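2019-05-11, Saturday, glue room

Third try at the hide glue and I think I finally have a batch I'd trust on a chair joint. Writing it all down now while my fingers are still sticky, because last October I was sure I'd remember the ratios and then of course I didn't, and I spent an entire morning making brown soup.

So, the batch. I went with the Droleo granules this time, the paler ones, and not the leftover Harms stuff in the big jar (more on that jar further down). Weighed out 30 grams dry, put cold water over it until it was just covered plus a little, and left it overnight in the fridge with a lid on. By morning it had swelled up into that wobbly frogspawn stuff and there was no loose water on top. If you get loose water, pour it off! I left it in on batch one and I'm pretty sure that's why the samples let go so easily.

Heating: jar in a water bath, lid resting on top, thermometer in the glue itself and not in the bath. The bath runs hotter than the glue for the first while and if you trust the bath reading you'll stop too early. I kept it at 140 F the whole time, and the one time it crept up past 150 I pulled the jar and let it sit on the bench until it came back down. It smelled like a wet dog the entire morning. I've gotten used to it but whoever had the front bench yesterday clearly hadn't (sorry).

The consistency I like is when it runs off the brush in a steady string and then breaks into drops right near the end. Batch two never strung at all, it just dripped, so I'd call that too thin. Batch three strung nicely after I let it cook down with the lid off for a bit. I know the Vornbridge sheet says to keep the lid on always, and for storage sure, but a few minutes off is the only way I've found to thicken it without starting over.

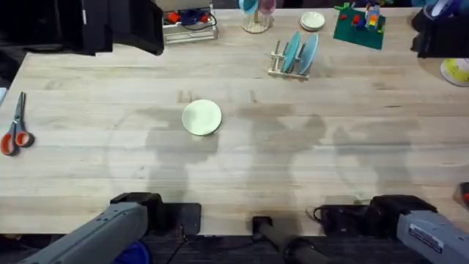 Open time is still the thing that drives me nuts. With the room at 68 I get maybe a minute before the glue starts to gel on the wood, and that's nowhere near enough for four legs and a stretcher. I warmed the parts under the lamp first, which helped a lot, and I also tried a little urea in a side cup, which helped even more but made me nervous about strength. For anything bigger than a stool I'm going to want both. The other half of it is having the bench sorted before the jar comes out of the bath, and I'm bad at that, so note to self: work on the butcher block and keep the middle of it open, like the way it is with just the round yellow-green plate out there, and leave the orange-handled scissors over at the left edge where I can grab them for cutting linen strips. Clamps go on the cart. Rags too. If I have to hunt for anything once there's glue on a tenon I've already lost the joint.

And please, anybody reading this, wipe down the butcher block after a glue session with warm water and a scraper. The planks have darker marks on them as it is.

Test joints. Cut these from the same ash board, all lap joints, roughed up with the toothing plane, rub joint and then clamp. I left them clamped overnight. Notes from breaking them this morning (vise and mallet, nothing fancy, so take it for what it is):

- Batch one, unheated parts: popped clean off on the first hit, glue shiny on both faces. Chilled joint, no question.
- Batch one, warmed parts: a little wood tear at one end, otherwise shiny. Meh.
- Batch two, warmed parts: held for a while, then went all at once. Thin glue line, starved in the middle I think.
- Batch three, warmed parts: tore ash fibers across pretty much the whole face. Yes!!
- Batch three with urea: tore fibers too but less of them, and it felt kind of rubbery before it went. Might just need more drying time. Going to leave its twin in the rack for another week before I break it.

I also did one with the Evero liquid hide glue straight from the bottle, mostly out of spite, and it did fine. Annoyingly fine. It took forever to grab though, and the bottle was close to its date, so I wouldn't want to lean on it for the rocker.

About the Harms jar: it's a darker, coarser grade and I can't find a gram strength on it anywhere. I soaked a spoonful next to the Droleo and it drank up much less water, so I'm guessing it's the weaker of the two. I'd keep it for sizing end grain and for sticking down cloth, and keep it off the joinery. I put masking tape on the lid that says SIZE ONLY. If somebody knows what it is, write it on the tape.

Storage: whatever's left of batch three is in ice cube trays in the freezer, back left, in a bag with the batch number on it. One cube is about right for a pair of joints. Please don't reheat a cube more than twice, it gets weaker every time and starts to smell like something that should be buried.

Cost stuff, since I promised I'd keep track: 23 bucks for the bag of Droleo, and at the rate I'm using it that bag is going to last me the summer. The glue pot I was eyeing in the catalog is silly money for what's basically a crockpot with a hole in the lid. Sticking with the jar and the bath.

For next time:

- soak a double batch Thursday night
- get a second thermometer, the clip on this one is shot
- cut more ash laps, at least enough to repeat batch three twice
- try warming the clamp pads too
- dry fit the stool and mark every leg, I mixed up two of them on the last one and only noticed with glue on

Lamp is off, bath is unplugged, brush is soaking in the sink. Don't toss the brush!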